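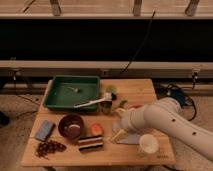
## Clearing and oiling a butcher-block tabletop

1. Move everything off the boards. Small items go in a tray with raised sides; stand glass jars somewhere they won't get knocked.
2. Scrub with a dish brush, warm water and a drop of mild soap. Work lengthwise, along the boards.
3. Wipe with a clean cloth and leave to dry overnight.
4. Sand any raised grain with 200 grit. Vacuum the dust.
5. Apply food-grade mineral oil with a rag, 2 thin coats, 5 hours apart. Wipe off the excess after each coat.

Do the underside too if the top isn't fixed down. Oiling one face only can make the boards cup.

Greens and other fresh food stay off the surface until the last coat no longer marks a paper towel.

Revised January 23, 2019, H. Wegener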